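Jollalum Home Cooks > Soups, Stocks and Stews > Keeping a stockpot going all weekend

20 posts per page. Showing first page.

marrowbone_mel
Saturday, April 10, 2021

Hello all, I've been reading this board for ages and finally made an account, so please be kind to a newcomer! My mother-in-law has handed down her big stockpot to me along with a great deal of advice, most of which I wrote on the back of a gas bill and then lost. What I do remember is that she kept chicken stock going from Friday night until Sunday lunch, adding bones and peelings as they turned up, and that it was the best stock I have ever tasted in my life.

Now that it's my turn I'm nervous. Mine came out brown and a bit bitter on the first try, and on the second try it was fine but, well, it tasted like hot water that had once met a chicken. I used two carcasses, three onions with the skins on, celery, a few carrots, bay, and half a bunch of parsley that was on its way out. I left it on low for 14 hours.

Is longer really better? And do you put the vegetables in at the start or not? Any help at all would be lovely.

old_tureen
Welcome, Mel! You've picked a good subject for a first post because we have been squabbling over it on here for years.

Fourteen hours is too long for chicken, in my opinion, and far too long for the vegetables. Celery and parsley go dull and then bitter. I do my chicken bones for 5 hours, with the vegetables going in for the last one only. The onion skins are probably where most of the brown came from, and I like that color, so I leave one onion in its jacket and peel the rest.

As for the hot water batch, how much water did you use? I cover the bones by an inch or so and no more. People see a big pot and feel they have to fill it. My first pot was a monster from a church sale and I spent one whole winter making very large amounts of very weak stock before my sister took me aside.

Kadir Polat
I'll have to disagree with my friend the tureen, as usual, though I agree about the water.

My grandmother did hers overnight, every time, and it was never bitter. The difference is the heat. If you can hear the pot from the next room it's too high. You want a bubble to come up, think about it, and pop, and then a little wait before the next one. At that pace the bones can go all night. I keep the vegetables out until morning, and the parsley goes in when I've already turned off the burner.

Also, Mel, were the carcasses roasted first? If you had dark bits on them, those can turn on you after a long simmer. A light gold is plenty.

marrowbone_mel
Oh, they were leftovers from two roast dinners and yes, one of them was pretty dark, my oven runs hot on the left side. And I filled the pot nearly to the top both times, so I think old_tureen has caught me out there. Thank you both!

Can I ask about the lid? On, off, or tipped?

ladle_lou
Tipped! Leave a gap the width of a wooden spoon handle. All the way on and it creeps up to a boil while you're looking at your mail, all the way off and you lose too much.

I want to put in a word for feet, too. If your butcher will sell you chicken feet, add a few. I know, I know, my kids won't come in the kitchen while they're on the counter. But the stock sets up like jelly in the refrigerator and you can dig it out with a spoon, and it makes the silkiest gravy. Wings will do nearly as well if you can't face it.

Salim Mugo
Good thread. I'm going to be the gloomy one for a moment, sorry. I don't love the Friday to Sunday method if it means the burner goes off at bedtime and back on in the morning. A big pot of warm stock cools very slowly, and that long lukewarm stretch is just what you don't want. If it's simmering the whole time, fine, but then you're asleep with a burner on, and I don't care for that either.

What I do is make it in one go on a Saturday, strain it, stand the pot in a sink of cold water with ice and stir it now and then until it's cool, then split it into small tubs and into the refrigerator. Whatever we won't use in the next few days goes in the freezer.

old_tureen
Salim is right about the cooling. I freeze mine in 240 ml tubs, a cup near enough, and I write the month on the lid. I found one in there last week marked December with no year on it, and I made the executive decision to let it go.

Kadir Polat
With respect to Salim, I have a slow cooker for exactly this. It sits on the stone counter, it goes on low, I go to bed, and the house smells wonderful when I come down. I wouldn't leave the stovetop on overnight these days either, so we're not so far apart.

Salim Mugo
The slow cooker I'll allow. :)

marrowbone_mel
You're all so generous, thank you. I have one more question and then I'll leave you in peace. Salt! My mother-in-law salted at the start and Lou's gravy comment made me wonder, because if it's going to be boiled down later, won't it get too salty?

ladle_lou
No salt at all in mine until it's turning into something. I learned that the hard way with a risotto for my in-laws. We all drank a lot of water that night.

Kadir Polat
A small pinch at the start, for the skimming. My grandmother swore it helped the scum rise. I have no idea if that's true and I'm never going to stop doing it.

old_tureen
I've tried it both ways and couldn't tell any difference in the scum. But I'd never argue with a grandmother. Weigh your bones next time, Mel, and write it down. My best batch ever was 900 grams of wings and backs in the smaller pot, and I only know because I scribbled it inside the cupboard door.

ladle_lou
And do let us know how the third try goes! Steel pot on a black cooktop:

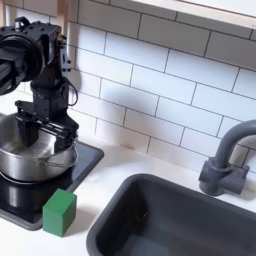
More threads in Soups, Stocks and Stews

Barley going mushy in the freezer, what am I doing wrong?
Split pea soup without a ham bone
Which beans hold their shape in a long stew
Dumplings, lid on or lid off (please be civil this time)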